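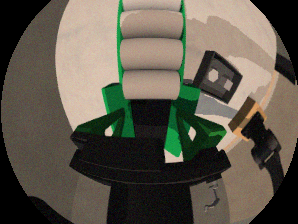

Figure 1. Four beige pads, one above another, in a green finger frame (rendered view).

4.2 How neighbors share a well

We came to Busalik in June expecting to write mostly about pumps, and we left with notebooks full of talk about waiting. The village draws from 2 wells, and the older households still keep to an order of turns that was settled long before the pipe from Clametero was laid — an order we were kindly, and very patiently, taught over many cups of tea. 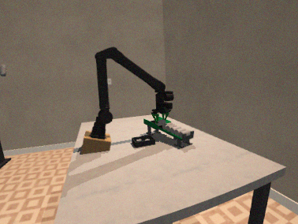
One resident told us that the turns were never really about water, and that her mother would have gone at noon, in the heat, before she took another family's morning.

Of the 3,000 entries in the Katiyar water ledger, 1,781 record a turn that was traded or given away, most often for a wedding, a sick child or
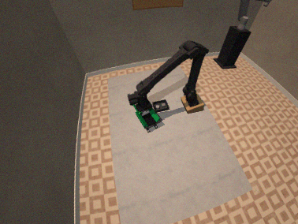
a late planting. We had supposed that such gifts would be paid back within the season, and many were, but a good number stayed open for years and seemed to trouble no one very much.
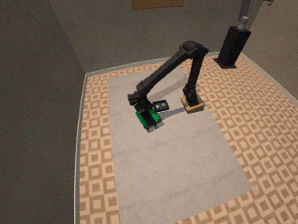

The Jornance ledger is thinner and has pages missing, so we use it only to check the spelling of family names and the dates of the dry years.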